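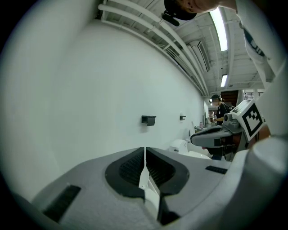

Manuals > Wall Fixtures > Section 4: Mounting on painted walls

4. Mounting the Lelness wall holder

This section covers the Lelness holder in black, mounted singly or in a row along a corridor or workroom wall. For freestanding posts, see Section 6. For tiled walls, see Section 5.

4.1 Before you start

Check the wall for pipes and conduits. In rooms with an exposed ceiling, the supply lines often run along the top of the wall in brackets, and a branch may drop down inside the wall at any point below them. Use a detector over the full height of each drilling position.

CAUTION: Do not hang the holder, or anything else, from pipes, conduits or their brackets.

CAUTION: Switch off the circuit before drilling within 127 mm of a known cable route.

You will need a drill, a level, a pencil, a tape measure and the fixing kit (part 2379). The kit contains screws and plugs for masonry. For plasterboard, order the Omero cavity kit, part 988.

4.2 Marking the wall

1. Choose the mounting height and measure up from the finished floor at the first position.
2. Mark the height lightly in pencil.
3. Repeat at the last position in the row.
4. Stretch a chalk line between the two marks. Use blue chalk on white paint. Red chalk stains.
5. Mark the positions in between along the line.
6. Hold the backplate against each mark, set it level and mark both screw holes.

NOTE: Floors in older buildings can slope over a long wall. If the two end marks do not agree when checked with a level, work from the level and ignore the floor.

4.3 Fixing the backplate

1. Drill both holes to the depth shown on the kit bag.
2. Clear the dust from the holes and push the plugs in flush with the paint.
3. Place the backplate with the arrow pointing up.
4. Start both screws by hand, check the level again, then tighten.

Do not use an impact driver. The backplate will crack at the lower hole.

4.4 Fitting the holder

1. Hook the top edge of the holder over the backplate.
2. Press the lower edge in until it clicks.
3. Pull forward gently. The holder should not move.

To remove the holder, push the release tab up with a flat screwdriver and lift.

4.5 Cleaning and checks

Wipe with a damp cloth and mild soap. Solvent cleaners turn the black finish gray. Check the screws after the first month and every 18 months from then on. A Crabtree or Peda insert may be fitted only after the screws have been checked.

Related sections
Section 5: Mounting on tiled walls
Section 6: Freestanding posts
Omero cavity kit: fitting sheet
Peda inserts: sizes and refills
Crabtree inserts: replacement parts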